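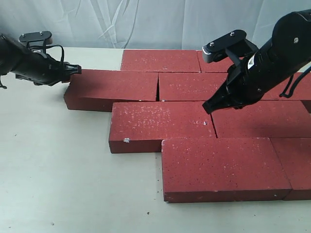

Both arms over the bricks, left gripper by the end of the second row.

Subject: Re: [wovgate-manip] closing gaps in the brick pattern, is two arms worth it?

Hi all,

Umesh Pandey wrote:

> Read the Urkel notes twice and I still don't see what the second arm
> buys you. If a brick is out of line, one gripper can shove it back.
> Also, are you training on the wrist views only, or the front view as
> well? And how many demos? The notes say 200 in one place and 50 in
> another, so which is it?
> Umesh

Sorry, the notes are a mess, my fault. Both numbers are right. We recorded 200 demos in July, then picked 50 of them for the small run, and I wrote the two up on the same page without saying which was which. I'll fix it tonight if the kettle and I both hold out.

On one arm versus two: yes, you can shove a brick with one gripper, and for a brick on its own that's fine. The trouble is the staggered layout. Every brick in the middle touches neighbours in its own row and in the rows either side, so a shove on one tends to travel. With one arm we kept closing a gap in the second row and opening a fresh one in the third (very annoying to watch!). The idea with two is that one arm does the moving while the other stays close to the neighbours and can steady them if they start to creep.

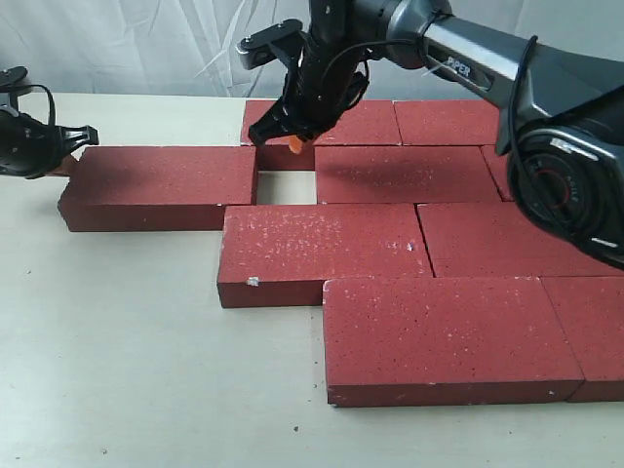
Left-hand brick of the second row with its left end up, and the square gap still open to its right.

That gap is my favourite test case. It's big enough that the policy has to commit to a proper move, and the one-arm version dithers over it like me in a paint shop. Out of 6 tries each on that same layout, two arms closed it in five and one arm in two. Tiny numbers, I know, so please don't quote them at anyone yet.

As for the views, we use all of them. I did try dropping the front one, thinking the wrist views would carry it, and it was fine right up to the moment of contact and then fell to bits.

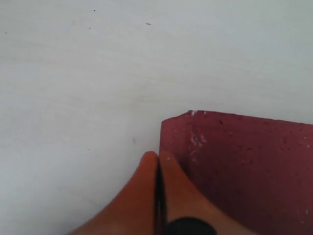
My guess is that once the fingers are up against a brick, the wrist view knows a great deal about one corner and next to nothing about the rest of the pattern. So it squares up that corner beautifully and has no clue the row is drifting. Put the front view back in and the drift mostly goes away. I haven't tested front view only, which you'll say I should have, and you'd be right.

The other thing we changed is the waiting. In the old Canpolat code both arms ran on one clock and had to finish a move together. Ploltora lets each arm predict its own next bit of motion plus a yes/no for "hold still", and the hold is learned from the demos like everything else.

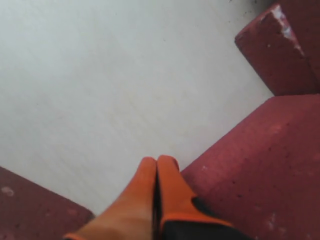 Where it still struggles is deciding whether to go in with the fingers open or shut. Shut is better for nudging, open is better if you're going to lift, and the policy changes its mind halfway more often than I'd like. I've tried a longer history and it helped a bit, but it slowed everything down, so I've taken it out again for now.

The checkpoint I'd try first is step 1,999 of the small run (we count from nought, before anyone asks). The later ones look better on the loss and worse on the table, and I can't tell you why. If you get your two arms going before I'm back on this, could you run the second-row gap with the front view switched off and tell me if you see the same drift? I'd love to know whether it's our lighting.

Cheers, and thanks for reading the notes twice, which is once more than I did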